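Perguntas frequentes - Planejamento e orçamento de células de manipulação para cozinha

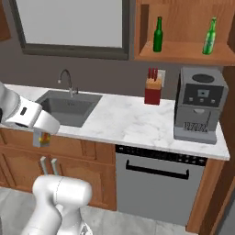 O orçamento de uma célula de manipulação doméstica começa pela simulação e só depois passa ao hardware. A Hevetti fornece o modelo do ambiente, o modelo do braço e o relatório de alcance antes de emitir qualquer proposta de compra. O layout de referência tem bancada de mármore com cuba embutida, porta-facas encostado ao fundo, cafeteira à direita e lava-louças sob o tampo, o que obriga o braço a trabalhar tanto acima da borda quanto diante dos armários. Clientes com planta própria podem enviá-la no lugar dessa.

O que está incluído na licença de simulação?
Duas estações de trabalho, o layout de referência e a biblioteca Igwe de objetos e utensílios. Layouts adicionais são cobrados por unidade. O computador não está incluído.

Quanto custa a licença?
1.794 euros por ano, sem impostos. Não há desconto por pagamento antecipado. Instituições de ensino devem solicitar cotação separada.

Posso comprar o braço sem passar pela simulação?
Pode, mas a garantia de alcance deixa de valer. Essa garantia cobre a troca do braço por um modelo maior quando o relatório aprovou uma tarefa que o equipamento instalado não alcança.

Um braço é suficiente?
Depende da tarefa. Para transferir objetos pequenos entre bancada e prateleira, em geral sim. Para abrir uma porta e retirar algo de dentro na mesma sequência, recomendamos orçar dois braços desde o início - a base para dois não é compatível com a base simples.

Qual garra devo prever?
A garra Hidura de dois dedos atende à maioria dos objetos de cozinha. Dedos de reposição são item de consumo e devem constar do orçamento anual. Garrafas de gargalo estreito exigem teste específico, cobrado à parte.

O que costuma ficar fora do orçamento inicial?
Fixação ao piso, ponto elétrico dedicado, parada de emergência e treinamento dos operadores. O controlador Drakano também precisa de 300 mm livres na lateral para ventilação. Esse espaço raramente aparece nas plantas que recebemos.

O resultado simulado vale para o equipamento real?
Vale para alcance e colisão com o mobiliário. Não vale para atrito, deformação de objetos nem tempo de ciclo. Para esses três itens, reserve verba para ensaio físico.

Qual é o prazo de entrega?
O relatório de alcance sai em 7 dias úteis após o recebimento da planta. O prazo do hardware é informado na proposta. Pedidos confirmados depois de maio entram no lote seguinte de fabricação.

Com quem devo falar?
Propostas e condições de pagamento: Clive Bloxham. Dúvidas sobre modelos, plantas e formatos de arquivo: Kimie Ogura.

Última atualização: 2019-03-28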